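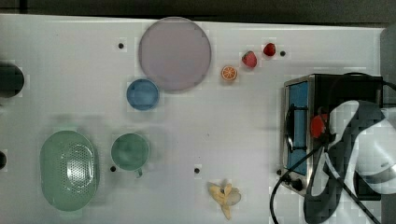
Borstead Play Kitchen Set with Toaster Oven

Print this page | E-mail to a friend

Every play kitchen set claims to be the last one you'll buy. I've stocked enough of them to doubt it, so read this before you add the Borstead to your cart.

The dishes are the better half. You get a big round plate, a small blue bowl, a green cup and an oval colander with real holes in it. The plate is a pale lavender pink that doesn't go with the greens at all. Borstead calls the colors "coordinated." I don't see it.

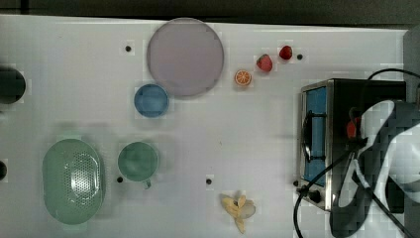
Plate, bowl and colander, with the orange slice and two berries.

Now the food. The orange slice is fine, and you can tell what it is from across a room. The berries are small. Borstead prints an age of 3 and up on the carton, and I would hold to that. The peeled banana gets the most attention in our shop, though I can't say why anyone wants a banana that is permanently peeled.
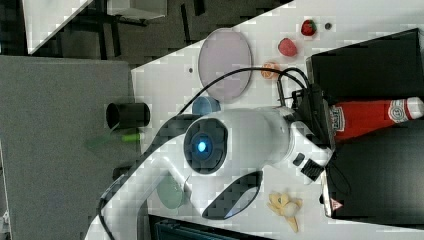 Ketchup bottle, white cap, with the plate and fruit behind.

The ketchup is sold separately, which annoys me. So is the small toaster oven if you order the basic version, item 1429. Check the item number twice. We had 2 returns in March from people who thought they were getting the oven.

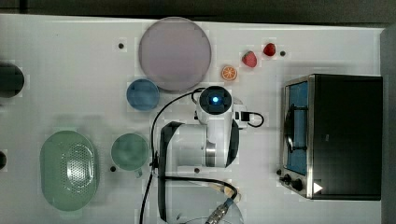

Pallavi Sengar

Would I pay full price? No. At 25 percent off I'd think about it, mainly for the colander. If you only want food, the Gilura fruit box is a better buy, and you can skip the plate.

Shares: 25 | Comments: 3

Related items
Gilura Fruit Box
Vorel Tea Set for Two
Bangera Stacking Bowls
Borstead Ketchup Bottle (single)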